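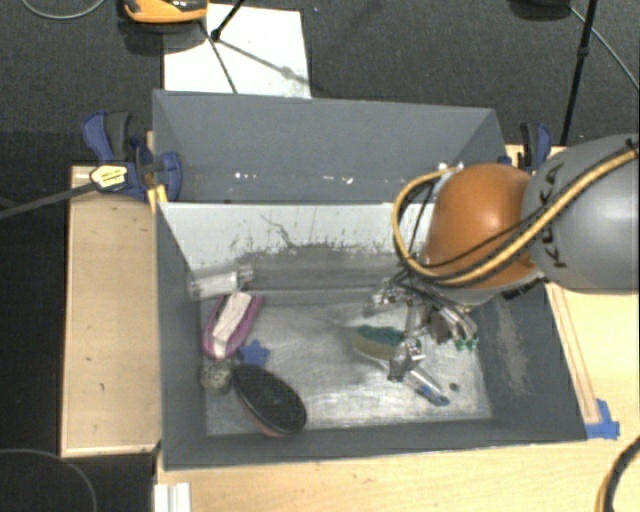

Grey bin with the brush and the small bits

Sorting a bin of mixed small stuff
Posted by Maxence Brunet, Thursday

I've got a grey rectangular bin that has turned into the home for anything small. The green brush lives in there, along with a clear plastic cylinder, a clear tube with a blue end, a long pink thing and a little blue star-shaped piece. Most of the rest ends up over on the left side and the middle stays bare. The floor of the bin is scratched and streaky too. Should I put in dividers or a liner, or just get a smaller bin? I don't want to spend more than $10.

3 replies

Winstead
Liner first, then dividers. A piece of rubber drawer mat cut to size will stop round things rolling, and it covers the scratches. For dividers I used stiff cardboard from a cereal box and it lasted until August. Keep the brush in its own section with the bristles up or they'll go flat. Mine did — I had to throw it out.

Cordier
smaller bin

Markley
I'd disagree with the smaller bin. You'll fill it and be back where you started. Leave the bare part bare so you have somewhere to put things down while you look for something else. Put the star and anything else that size in a jar with a lid. As for the scratches, try a bit of dish soap and a soft cloth to get the grime out of them, but they won't polish away. Steel wool will only add more.

Maxence Brunet
Thanks. Going with the mat and a jar.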